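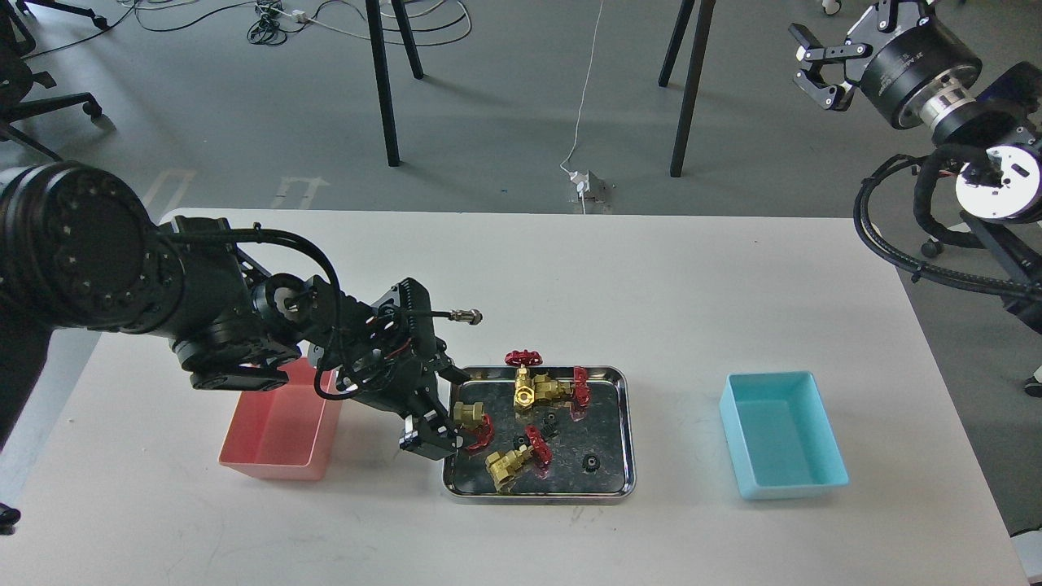 Gate valve or ball valve for a garden line that gets shut off in winter?

Print this page | E-mail this page

Posted by Gregor Menzies

I have a branch line feeding two outside taps at our place near Guthrie. It leaves the main in the basement, passes through an old gate valve with a round handle and then goes out through the foundation wall. I shut it in December and drain the line from the far end.

For the last two winters the valve has not closed fully. I turn the handle until it stops and there is still a slow drip at the drain cap. The stem also weeps a little when I open it again in spring. The pipe is half-inch copper, soldered, and the colour of the joints suggests they are original to the house.

Should I repack the old valve, replace it with the same type, or change to a ball valve? I would like to solder as little as possible, as there is a floor joist very close behind it.

Posted by Ross Gourlay

You have two separate faults. The weep at the stem is the packing. Tighten the packing nut an eighth of a turn at a time while holding the valve body with a second wrench. If that does not stop it, shut off the main, relieve the pressure, back the nut off and add a few wraps of packing string around the stem.

The drip past the gate will not be cured by packing. A gate valve closes by lowering a wedge into a seat, and after years of hard water there is usually scale in the bottom of the body or wear on the wedge. You can try opening and closing it 5 times with water running to flush the seat. Do not force it with a wrench on the handle. The stem can shear or pull off the wedge, and then the valve may be stuck shut or stuck open.

For a line that is either fully on or fully off I would fit a quarter-turn ball valve, full port, with a drain cap on the side away from the main. Compression ends avoid soldering near the joist. Cut the pipe square, remove the burr and clean off any old solder, or the ring will not seat. Check that the lever has room to swing through 90 degrees.

Slope the pipe toward the drain. Leave the outside taps open while it empties. After draining, turn the ball to half open for a minute, with the main still off, so the water trapped inside the ball can get out, then close it.

Posted by nasta_9

Just replace it. Had the same trouble with mine, did the string thing and it leaked again by the next winter. Ball valve has been fine. Get the kind with the drain already on it and mind the flow arrow.

Last updated: Tue 12 May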